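The Hardware Counter With Four Hooks to a Customer

The shop in Branville opens at 7:30, and on a Monday in November the first customer wanted one hinge. Hsiu-ying Tsang sold him one hinge. It came out of a drawer behind the register, and the screws came out of a different drawer.

Tsang bought the business from the Spahić family, who had run it on the same corner for 33 years. She kept the Spahić name over the door. The stock she inherited came to 964 separate items on paper, and many of those were in the basement. There was a shelf of storm window clips for a window that has not been made in decades. There were two barrels of cut nails. She sold the nails to a man restoring a barn and still has the clips.

What she changed was the wall. The old store kept most hand tools in the back, and you asked for them by name. That worked for contractors and for people who had grown up in the trade. It did not work so well for someone who had moved into an apartment with a stuck drawer and did not know what the tool was called. Tsang wanted people to be able to walk up, look and touch.

She settled on pegboard. It is cheap, it takes paint, and a hook can be moved in a few seconds. She planned the layout on graph paper at her kitchen table, then ignored most of it once the hooks were in her hand.

Her rule for a starter board is that everything on it should be of use to a person who owns no tools. Scissors go up, and pliers, and an adjustable wrench, which saves buying a set of fixed ones. A small paint roller goes up before a large one, as most first paint jobs are a patch of wall or the inside of a closet. So does a brush for the corners. Work gloves hang where a hand will bump into them.

Spacing took longer to get right than the choice of tools. Carded goods are wider than they look in the catalog, and two cards that overlap will both get pulled down when a customer wants one. Gloves need clear air under the hook. A roller swings. Tsang leaves some hooks bare between items and says people find things faster that way.

The hooks themselves come in several kinds. Plain wire ones hold the most weight. The ones with a plastic base grip the board better and are less likely to come away with the tool. Her distributor, Dumwood, sells both, and she mixes them freely. Padis, the paint supplier down the road, uses the same system, so the two shops borrow hooks from each other when one runs short.

Sales of hand tools went up the first spring after the boards were installed. Tsang puts part of that down to the new apartments on the mill side of town. She also noticed that people who came in for paint now left with gloves.

She charges no more for a tool on the wall than she did for one in a drawer. The drawers are still there for hinges, washers and picture wire. She closes at 6 and rehangs whatever has been put back on the wrong hook, beginning with the scissors. 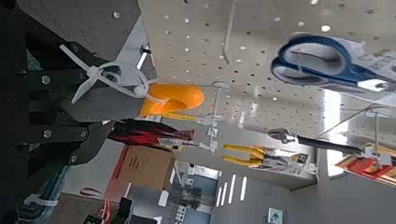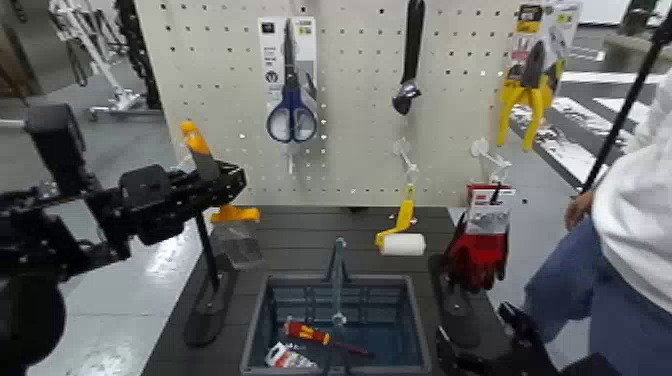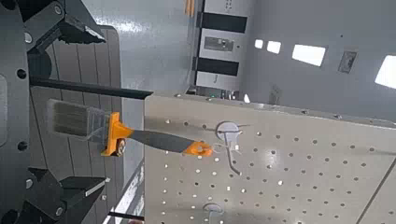
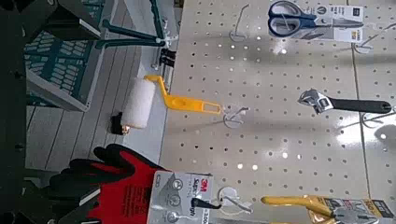
Hand tools and painting supplies on pegboard. The paintbrush is in the third picture, and the small roller with the yellow handle is in the second and fourth.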